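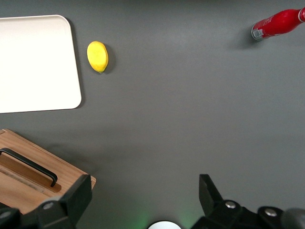 Fig. 6 – Wrist camera view, fingers open. Lemon and red bottle at far side of table.

Search this guide Enter keywords Go

4. Wrist camera and finger check

Do this at the start of each shift and after any finger change. Allow 30 minutes the first time. Applies to both arms on the Jatanari bench.

4.1 Before you start
Arms parked, speed at slow. Hands off the table.
Cables clipped along the arm, with slack left at elbow and wrist. No slack, no go.

CAUTION: Fingers close without warning when the wrist is re-powered. Keep clear.

4.2 Fingers
1. Open fingers all the way from the pendant.
2. Bring up the wrist view. Both fingers should show at the bottom of the picture, one each side, as in Fig. 6. If only one shows, camera bracket has slipped. Go to 4.4.
3. Power off at the wrist. Check the screws on each finger with the small hex driver. Snug, not tight. Threads strip easy.
4. Wipe pads with a dry cloth. No solvent, it lifts the pad glue.
5. Power on, wait for the wrist to boot, close and open 14 times. Listen for grinding.

Note: pads worn smooth get swapped in pairs. Spares are in the Csonka drawer unit, second from top. Write it in the log.

4.3 Drawer approach
6. Set the cabinet on the table at an angle, drawer side facing the right arm. Keep the tray clear of the drawer's travel.
7. Load the approach program. Run at slow. Stop it with the fingertips at the drawer front.
8. Compare with Fig. 7. Gap to the drawer front to be the same top and bottom. If not, re-zero the wrist and run agian.

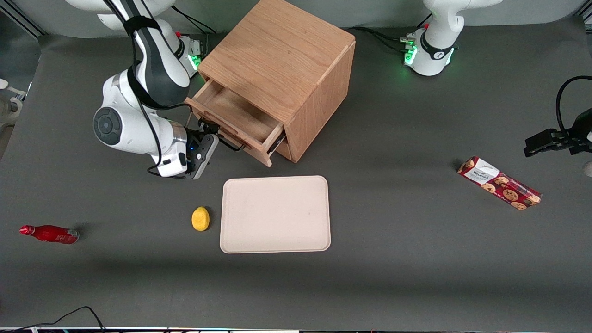 Fig. 7 – Right arm at the cabinet, drawer open. Left arm at the right-hand side.

9. Jog back 40 mm in a straight line. Drawer must not follow. If it does the fingers are dragging, check pad thickness.
10. Push the drawer shut by hand, arm stopped. Should run free on its runner.

CAUTION: Don't jog both arms at once near the cabinet. Left arm stays out at its own side untill step 10 is done.

4.4 Camera bracket
Loosen the bracket, square it up to the wrist, nip it back up. Repeat from step 1. Any bracket move means a new calibration, see section 5.

Still off after two tries? Leave the arm parked, tag it, call Orsolya Magyar or Custódio Carvalho. Don't bend the bracket.

4.5 Log
Initials, arm, pads changed y/n, bracket moved y/n. Full service at 200 run hours, section 8.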